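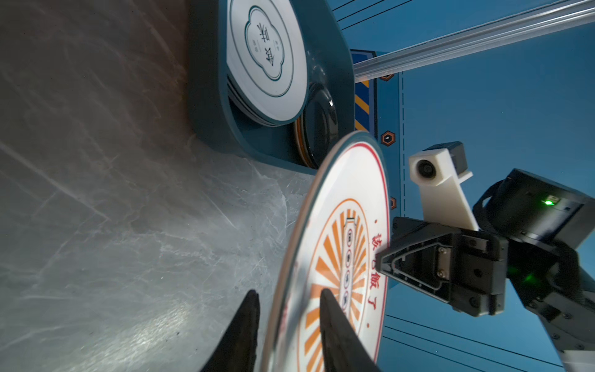
Gripper trial, station 3 -- Dreson fingers, plate handover
Checked by: Edileuza Peixoto

1. Finger tips on plate rim: PASS. Grips the rim and the printed face. I'd want to see 11 clean runs before I believe it.
2. Second arm clearance: HOLD. Tips too close together for my liking.
3. Camera bracket tight: PASS.
4. Cable loop clear of joint: not checked -- Yeison to do.
5. Rated grip force: supplier's figure only. Unproven.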